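Totalstead Forum > Kitchen and Pantry > Vinegar in opened bottles, how long?

pikerura_jo
I have 2 opened bottles of cider vinegar from last November. One has gone cloudy. Toss it or keep it?

Strazds
Keep it. Cloudy is just mother forming. Strain it through a coffee filter.

Darius Kalniņš
I disagree. If the cap was left loose it gets weak. Fine on salad, but I wouldn't pickle with it.

Strazds
Weak after 10 months? Mine sat for 2 years and tasted the same.

mel_riltthorpe
Dark bottles go on the bottom shelf at my place, caps tight. 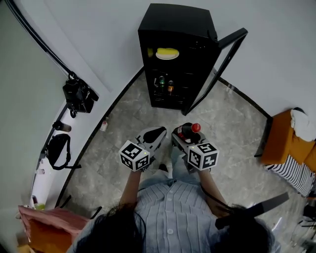
Darius Kalniņš
Taste won't tell you the acid level. For canning, buy a new bottle and check the label says 5 percent.

pikerura_jo
OK, old one for salad and cleaning the kettle, new one for the beans.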